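Diese Website verwendet Cookies. Mit der Nutzung stimmst du unserer Datenschutzerklärung zu. [OK] [Mehr erfahren]

Zevutholm Edelstahlgeschirr im Test: zwei Teller, zwei Schalen, viel Geglänze

August 2019

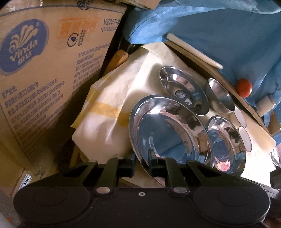

Das Edelstahlgeschirr auf cremefarbener Unterlage: zwei Teller, zwei Schalen

Ich gebe zu, ich hab das Set vor allem gekauft, weil mir im Mai schon wieder ein Keramikteller auf die Balkonfliesen gekracht ist (der dritte!). Edelstahl also. Bestellt bei Clanidik, nach 4 Tagen war das Paket da, und seitdem steht das Zeug bei mir praktisch durchgehend auf dem Tisch.

Der große Teller ist mein Liebling. Breiter polierter Rand, an dem man ihn richtig gut anfassen kann, auch mit Spülhänden, und die Wand geht so weit hoch, dass Linsen mit Soße drin bleiben, wo sie hingehören. Die mittlere Schale ist innen spiegelblank, da sieht man wirklich alles drin, die halbe Küche und leider auch jeden Fingerabdruck. Wer so was nicht leiden kann: Mikrofasertuch danebenlegen oder gleich was Mattes nehmen!

Die kleine tiefe Schale ist innen gebürstet und viel gutmütiger. Joghurt, Nüsse, Dip, die nehme ich inzwischen für alles. Warum Zevutholm nicht einfach alle Teile so gemacht hat, weiß ich nicht, mir hätte es gefallen.

Was nervt: Es klappert. Gabel auf Stahl ist nichts für empfindliche Ohren, und beim Einräumen weiß das ganze Haus, dass ich Küchendienst habe. Heiße Suppe würde ich auch nicht reinfüllen, wenn man die Schale in der Hand halten will, das wird schnell ungemütlich. Und Mikrowelle fällt natürlich flach.

Dafür wiegt das ganze Set laut meiner Küchenwaage nur 675 Gramm, wandert also auch mal in den Picknickkorb, und die Spülmaschine hat bisher keine Flecken hinterlassen. Kratzer habe ich ein paar feine, die sieht man nur, wenn man den Teller schräg ins Licht hält.

Von mir gibt's 4 von 5 Punkten, den einen Abzug fürs Geklapper. Für den Balkon kaufe ich jedenfalls noch zwei von den kleinen Schalen nach.

Ähnliche Beiträge
- Brotkasten von Ulline: hält er frisch?
- Snorradóttir Salatbesteck nach einem Jahr
- Picknickdecken im Vergleich
- Was taugt die Clanidik Pfeffermühle?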